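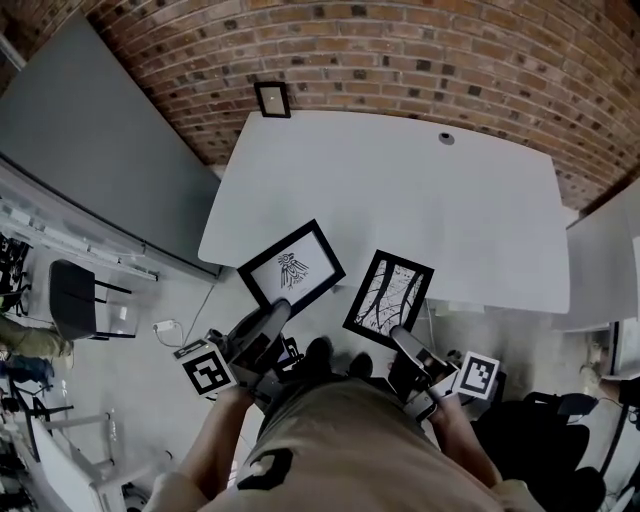
Handling comes before hanging, and most damage to framed works on paper occurs between the storage rack and the wall. A frame in transit is supported from below, never by the top rail alone, because the mitred corners of a light moulding are weakest in tension. The lower edge is the working edge. With two black-framed works of different proportions, such as the bird drawing in its wide white mat and the narrower, taller black-and-white abstract, each needs its own point of support, and the two should not touch. Students on the Turkside placement will handle works singly until signed off.

## 3.1 Clearing the surface

The layout table must be larger than the biggest work and bare before anything is set down. Check for:

- cable grommets and other fittings in the top
- cables dropping from the front edge
- grit, staples, pencil shavings

Narside tables are 70 cm deep. Two set side by side will take the small works in the Engebretsen loan, but not the panoramas.

## 3.2 Laying out a pair

Works that will hang together are laid out together. Compare mat width, moulding width and the optical weight of each image. A small drawing in a wide mat reads lighter than a full-sheet print of equal outside dimensions, and usually wants the outer position.

Centre height in the Brollov rooms is fixed at 1,755 mm to suit the high dado. Centre spacing between paired works is 1,064 mm unless the plan says otherwise. Record both on the hanging sheet – in millimetres, with no rounding.

## 3.3 Leaning against masonry

Brick is abrasive and its face is uneven. A frame leaned against it bears on a few high points of the top rail, which will mark a painted finish. Use a felt strip at the top and a non-slip pad at the foot, and keep the lean short.

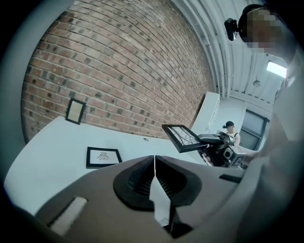
Engebretsen disagreed with the last point in its comments on the October draft, saying that no frame from its loan should lean on bare brick for any length of time, padded or not, and that flat on a covered table was the only resting position it would accept. Its loan conditions take precedence over these notes.

## 3.4 Before the next session

Read section 4 (fixings for brick and mortar joints) and complete hanging sheet 2.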